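波尔布里奇(Polbridge)示教实验室开放日参访报告

报送:智能装备教研室
参访日期:2022年7月24日

应波尔布里奇示教实验室邀请,我室派员参加了该实验室面向合作院校举办的开放日活动。接待方由实验室负责人Imke Kohlhase女士牵头,遥操作组Tekle Tufa先生、数据组Sosina Wolde女士分别作了讲解。现将参访情况报告如下。

一、总体安排

活动分上午、下午两段。上午为情况介绍,重点说明该实验室自二月起开展的“Folto”桌面操作示教项目。项目的基本思路是由操作员远程控制双臂机器人完成日常摆放动作,系统同步记录关节角度、手指开合和各路图像,再以这些记录训练控制策略。下午参观操作区,来宾分为两组,轮流进入。

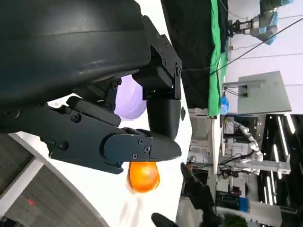 Kohlhase女士在介绍中强调,示教数据的价值首先取决于操作员动作的一致性。新操作员上岗前须完成四个课时的训练,内容包括慢速接近、指尖对位和松手后的撤离路径。训练未通过者不得录制正式数据。我室现行的实训大纲对撤离动作没有单独要求,这一点值得参考。

二、遥操作演示

演示由Tufa先生主持,操作员Bergþóra Mikkelsen女士执行。任务以餐具和小型玩具南瓜为对象,要求用多指手抓取南瓜并放入盘中。操作员佩戴Grabner手套,手套采集手指弯曲量,经换算后下发至机器人手部。

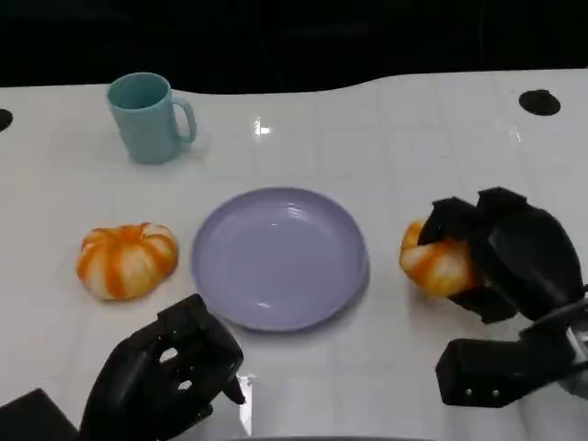 右手握持条纹玩具南瓜,左手位于盘子前缘附近。

据Tufa先生介绍,难点在于人手与机器手的尺寸、关节数目并不一致,直接映射常使拇指落点偏移。该组的处理办法是优先保证拇指与食指指尖的相对位置,其余手指只作跟随。有来宾问及力觉反馈,Tufa先生答复称,现阶段操作员主要依靠视觉判断接触情况,力觉反馈尚在论证。

三、图像采集与数据整理

Wolde女士讲解了多路图像的用途。头部视角反映桌面整体布局,近手视角用于观察指尖与物体之间的相对关系。近手视角背景杂乱、明暗反差大,焦点也难以兼顾远近,但数据组不作剔除,理由是策略在实际运行时面对的正是同样的图像。 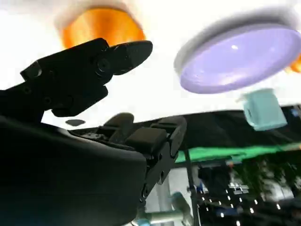
近手视角下的黑色手指,上方的橙色与淡紫色物体虚化明显。

数据整理使用自行开发的Pluddale软件。每段记录由两名标注员分别审看,标出接近、抓取、移送、释放各阶段的起止点;意见不一致时,交由Wolde女士裁定。失败的记录单独归档并注明原因,不与正式数据混用。我室随行人员Yeshi Gebremichael查看了归档目录,认为其命名规则清楚,检索方便,建议索取样本供课程使用。Wolde女士表示可提供脱敏后的目录样例,原始图像暂不对外。

四、座谈情况

座谈环节主要讨论了摆放任务的判定标准。

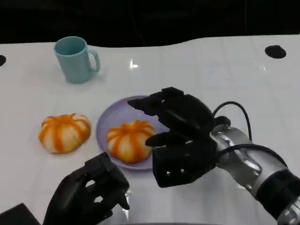
实验室目前以物体在盘内静置、手部完全撤离为一次示教的终点,物体朝向不计入判定。部分院校代表认为,教学场合应将朝向纳入考核,以便学员体会手腕姿态的影响。Kohlhase女士认为可以在教学版任务中试行,但正式数据的标准暂不调整,以免前后记录无法合并。

关于手把手拖动示教与遥操作的取舍,Tufa先生的意见是:拖动示教上手快,适合单臂、轨迹固定的工序;涉及双手配合和多指抓取时,操作员难以同时扶持各个关节,宜采用遥操作。

五、后续工作建议

(一)在下学期实训大纲中增加撤离动作要求,由Gebremichael负责起草。
(二)就目录样例及教学版任务说明与对方保持联系。
(三)手套设备的采购暂缓,待力觉反馈方案明确后再行研究。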